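Old tower, loud as a hair dryer, worth fixing or no?

Home Tech Corner > Desktops > Noise and heat

ziplock_sundae
ok so I have an old desktop that was my uncle's, been running it for schoolwork and some light games. Since October it's gotten LOUD. Starts up fine, then maybe ten minutes in it sounds like a hair dryer and my roommate yells thru the wall. I don't have much money for this. 100 bucks tops and I'd rather spend 30.
Things I did already: closed all the tabs, moved it off the carpet, turned it off and on a bunch. No change.
Is it the fan? Is it dying? Do I just buy a used one?

mulchpile
Dust. It's dust. When did anybody last open it?

ziplock_sundae
uh. never? I've had it 3 years and I doubt my uncle did either

mulchpile
Then it's dust. Can of air, take the side off, do it outside. Hold the fan blades still with a finger while you blow or you can spin them too fast. Don't use the house vacuum, static.

threebeanchili
The vacuum thing is overblown. I've used a shop vac with a brush on every machine I've owned and never killed one. Keep the nozzle off the board, that's all.

mulchpile
"never killed one" isn't proof lol. Canned air is a few bucks. why risk it

threebeanchili
because canned air just moves the dust to the other side of the room and then the computer sucks it back in. Also it spits cold liquid if you tip the can. People never mention that part.

mulchpile
I said outside.

gravelroad88
Both of you are skipping the paste. A machine that age, never opened, the thermal paste on the processor is probably chalk. You can blow dust all day and it'll still run hot and the fan will still scream. Pull the cooler, clean it with rubbing alcohol and a coffee filter (not tissue, leaves fuzz), little dab of new paste in the middle, cooler back on. Tighten the screws in an X, a few turns each.
I use Dosura paste, cheap tube, lasts forever. Any brand is fine.

mulchpile
Please don't tell a first timer to pull the cooler as step one. That's how you get a bent pin and a thread titled "pc wont turn on help"

gravelroad88
It's four screws

mulchpile
On YOUR machine its four screws. On some of them it's push pins that snap if you look at them wrong.

ziplock_sundae
guys I don't even know how to get the side off

pennywhistle_k
Unplug first! Then hold the power button down a few seconds to drain whatever's left. Look at the back, there's usually two or three screws along one edge, take those out and slide the panel toward the back. Some of the office type ones have a latch instead, no screws at all. If it won't slide don't pry, you missed a screw.
Touch something metal before you stick your hand in. I lay mine down on the table so I'm not fishing around in a standing tower, so much easier to see. And put the screws in a cup. I lost one in a rug once and vacuumed it up a month later.

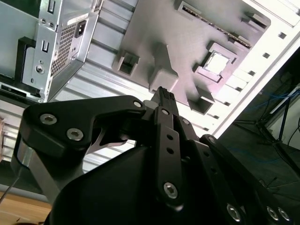

computer case, open

Then take a photo with your phone BEFORE you touch any cables. Every plug, from a couple angles. You will think you'll remember and you won't.

ziplock_sundae
ok the photo thing is smart. What am I looking for once it's open?

pennywhistle_k
Gray fluff. Mostly it'll be packed in the fins under the processor fan, and in whatever vent is at the front. Pull the front cover too if it pops off, that's the bit everyone forgets and it's usually the worst. Power supply has its own fan, blow into it from outside but do NOT open that one up. Ever.

oatmeal_baron
Counterpoint, don't bother. Take the 100, get a used small office pc, they're everywhere now, half the size and you can't even hear them. Move your drive over. Old towers eat power too.

threebeanchili
and then he's got somebody else's dusty computer

oatmeal_baron
A NEWER dusty computer

gravelroad88
Terrible advice. Nothing wrong with the machine that half an hour won't fix. People throw out perfectly good stuff over a noisy fan, drives me nuts.

oatmeal_baron
I didn't say throw it out. Give it to a cousin or something. My point is time is worth money and he's going to spend a whole Friday night on this, then buy paste, then buy a fan, then buy the used one anyway. I know because I did exactly that.

pennywhistle_k
I mean he likes the computer. It was his uncle's.

ziplock_sundae
yeah I'd kinda like to keep it going. Also she not he but whatever lol

oatmeal_baron
My bad. Fair enough then.

kettlecorn_dad
Coming in with a different idea. Could be a bearing and not heat at all. Does it whoosh or does it grind? Whoosh = hot, fan working hard. Grind or rattle = fan is on the way out and cleaning won't do squat. Easy test, when it's loud, stop the case fan for a sec with something soft like a pencil eraser. If the noise quits that's your fan. I replaced mine with a Zarkham one, dead quiet. Check the size first, measure edge to edge, I ordered the wrong one twice.

mulchpile
Good call on whoosh vs grind. Would not poke the moving fan though if you've never done this. Just listen close with the side off.

kettlecorn_dad
it's a pencil eraser, it's fine

mulchpile
You people are going to get her finger chopped

ziplock_sundae
it's a whoosh I think. Starts low and builds up. No rattle.

gravelroad88
Heat then. Dust + paste. Told ya

mulchpile
Dust FIRST. Then run it a day. Then paste only if it's still loud.

pennywhistle_k
^ this order. Cheapest first.

ziplock_sundae
ok update. got the side off, two thumb screws, took me way too long to notice they were just thumb screws. There was a felt blanket in there. Like an actual sheet of it peeled off the front vent in one piece. Used the canned air on the porch, went thru most of a can. Roughly an hour with all the picture taking.
Been on since dinner and its a hum now. Roommate asked if it was off.

mulchpile
dust.

threebeanchili
Nice. Now where did all that dust go, is it on the porch

ziplock_sundae
its on the porch and also on me

gravelroad88
Great but do the paste by summer. It'll creep back up when the room gets warm.

oatmeal_baron
ok I take it back, good result for the price of a can. Still say check the used listings tho

kettlecorn_dad
While you have it open, anyone know if those stick on mesh filters are any good? For the front vent. Thinking of getting some for mine

threebeanchili
They work but you have to clean them or it's worse than nothing. I cut up old pantyhose. Same thing, free

pennywhistle_k
second the pantyhose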